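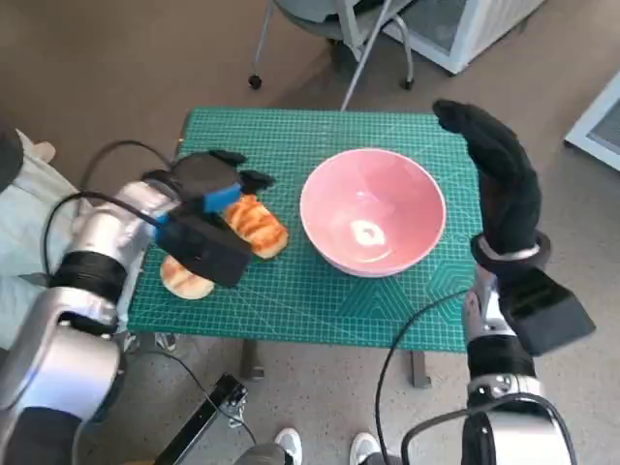
Bread, toasted, with bowl. Week 5: Staling and What to Do About It.

Food History 142, Lecture 9 handout

Reading for today was the Brindley chapter on bakehouses, all of it, including the part after the recipes. If you stopped at the recipes, you will find the second half of these notes mysterious.

1. Why bread goes stale

Most people will tell you stale bread has dried out. Leave a loaf in a sealed bag and it goes stale anyway, with nearly all its water still in there. What changes is the starch. In the oven it soaks up water and swells. As the loaf cools, the starch begins to pull itself back into order, and the crumb firms up around it. The name for this is retrogradation, which you need to be able to spell by the midterm.

The refrigerator makes it worse. Staling runs fastest at temperatures just above freezing, so the average kitchen has one appliance well suited to ruining bread, and that is where people keep it. The freezer is fine.

Heat reverses a good part of the firming for a while. Reheated bread goes stale again as it cools, so eat it promptly. Toasting does this and also browns the surface, a separate business (Maillard reactions, Lecture 4, the one with the fire alarm).

2. What cooks did about it

For most of the history of bread, throwing it out was not on the menu. Look at how many old dishes start with a loaf past its best: bread soups, bread puddings, stuffing, panzanella, French toast, crumbs on top of everything. The French call the last one pain perdu, lost bread, though it has plainly been found.

Sops deserve a special mention. A sop was a piece of bread put in broth, wine or whatever was in the bowl, and it is the ancestor of our word soup. The bread came first and the liquid was named after it. Keep this in mind when somebody calls croutons a garnish.
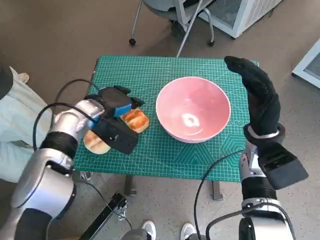 Xóchitl Meléndez objected at this point that all this thrift talk makes poor kitchens sound cozy, and that people who ate bread soup four nights a week may have had opinions about it that never reached a cookbook. She wanted to know whose recipes we were reading.

Fair, and it will be on the essay list. Cookbooks were mostly written by people who could afford paper for people who could afford cooks. The Forkthorpe household book in your packet gives 2 recipes for stale bread, and both call for cream. Treat it accordingly.

3. Terms

Crumb: the inside of the loaf. Also what is in your keyboard.
Trencher: a thick slice of old bread used as a plate.
Rusk: bread baked twice, on purpose.
Retrogradation: see above, and count the letters.

4. For next time

Read packet pages on ship's biscuit. Béla Nyitrai and Nhyira Fiadzo are presenting, and have asked me to say that samples will be provided. I have asked them to say what the samples are made of.

Essay proposals are due Sunday by midnight, one paragraph, with a question in it. "Bread through the ages" is neither a question nor a paragraph. Office hours are in room 337, where the heating works.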